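Brekus build - gallery

Quick page so people stop asking me where it's at. Brekus is the hand-held gripper, two fingers, camera behind them, you carry it around and pick things up with it. Built at home mostly, bits done at the shared workshop when I needed the good printer. Started in October, worked on it whenever. Last update February 5, 2019.

More notes when I get time. Captions are short, sorry, typing this between prints.

Fingers. Magenta ribbed fin on the inside of each one, dark gray blade angled in toward the middle. The fins are the part I like best. Went through 38 of them before the ribs stopped splitting - Alina Pană redrew the curve and that fixed it more or less overnight.

Base plates. White, full of little screw holes. Way more holes than it needs but I kept moving things and didnt want to reprint every time.

Lens. Very wide, straight lines go all bendy and you get a black border round the bottom. Fine by me, I want both fingers in view the whole time.

Test spot. Out on the deck, round glass-top table, pebbled glass. Mouse pad, blue and black mouse, plastic cup with a straw, papers at the back. Cup is the hard one.

Clips so far: 511, all on the one drive. Need a second drive. 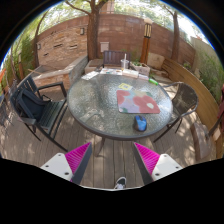 Still to do - shorter blades, a trigger that doesnt pinch, and teh cable clip Alina keeps reminding me about. Files go up once I've cleaned out the old versions.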